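Can a machine put the washing away yet?

Every few months a reader writes in to ask when they can buy something that will do the laundry. The short answer is not this year. The longer one is that clothes are among the hardest things in the house for a machine to deal with, and the people working on it are fairly open about that.

Litard, which has a small workshop in Detdale, has spent most of its time on folding. Its Torovura project has now logged 3,365 attempts on ordinary clothes. In the last batch of 957, only 191 ended with something you would be happy to put in a drawer. Tea towels and pillowcases did best. Anything with a hood did badly, and thick fleece did worst of all. A plate keeps its shape when you pick it up, but a jumper has a new one each time, and a sleeve can hide half of what the machine needs to find.

Much of the current work is done with grippers held by people, so that the movements can be recorded and learned from later. It is slow going. A child's hooded top can take two hands and a good deal of patience, and a bed is a softer and less tidy surface than a workbench.

Shop-floor jobs are further along. Su, the software Litard uses, already sorts boxed parts at a steady pace, with nearly 15 trays an hour the usual figure – boxes don't crease. Litard says it will go back to sleeves and cuffs in December, and we will print the new numbers when we have them.

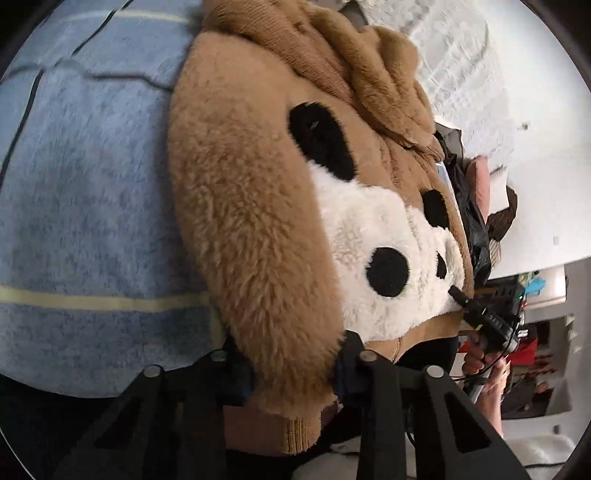
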